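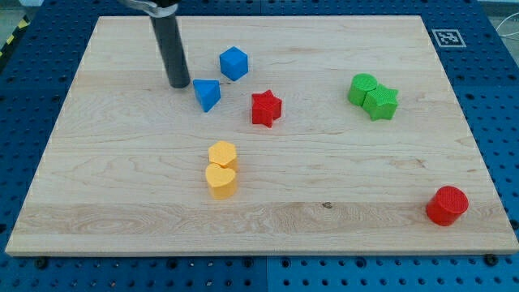 Clondier ouvre son atelier de Vovberg : 208 planches à découper en érable, et une table pour les essayer

Vovberg, le 17 avril 2021

Je m'appelle Ingvild Berge et je fabrique des planches à découper. J'écris mes communiqués moi-même, alors pardonnez le ton, je ne sais pas parler comme une plaquette ! La nouvelle, la voici : Clondier, ma petite marque, a enfin une adresse où l'on peut entrer, toucher le bois et repartir avec quelque chose sous le bras.

Jusqu'ici je vendais surtout par correspondance, depuis un garage où l'on se cognait à la scie dès qu'on se retournait. Le nouvel atelier se trouve à Vovberg, dans l'ancienne graineterie Cenivlow (les habitants disent encore « chez Cenivlow », et je crois que je vais m'y faire). Il y a de la lumière, une vraie porte, et une longue table où vous pourrez couper du pain, un oignon, ce que vous voulez, avant de choisir.

Pour l'ouverture, j'ai préparé 208 planches en érable, en trois formats. Le petit pour l'ail et le citron, le moyen pour tous les jours, et le grand, baptisé Kaewkla, pour ceux qui cuisinent le dimanche pour toute la rue. C'est mon préféré et il est lourd, je vous préviens.

On me demande souvent pourquoi l'érable. Son grain est serré, il se ponce très bien et il ménage les couteaux. J'aime aussi sa pâleur, et surtout ses petits accidents – un nœud sombre, une veine qui ondule, une bande plus marquée que le reste. Longtemps j'ai mis ces planches-là de côté, en me disant que les clients voudraient du bois bien uni. Et puis une cliente en a réclamé une, puis sa sœur, et maintenant on m'écrit exprès pour avoir « une avec un nœud ». Elles sont au même prix que les autres.

Côté entretien, rien de compliqué : eau chaude, un peu de savon, on essuie et on laisse sécher debout. Une couche d'huile de temps en temps, quand le bois vous paraît terne. Et pas de lave-vaisselle, s'il vous plaît, j'ai vu revenir des planches en forme de tuile !

Si la vôtre est fatiguée, rapportez-la, je ponce et je huile sur place. Le service est gratuit pour toutes les planches Clondier, même les plus anciennes, même celles qui ont servi de dessous-de-plat (je le vois tout de suite, vous savez).

À partir d'octobre, j'animerai aussi des ateliers de finition en petit groupe : chacun ponce sa planche, l'huile et l'emporte. Plus de 478 personnes se sont déjà inscrites à la liste d'information, donc je vais ajouter des dates dès que j'aurai trouvé assez de tabourets.

Contact presse : Ingvild Berge, atelier Clondier, Vovberg. Visites et prêts de planches pour vos prises de vue sur simple demande.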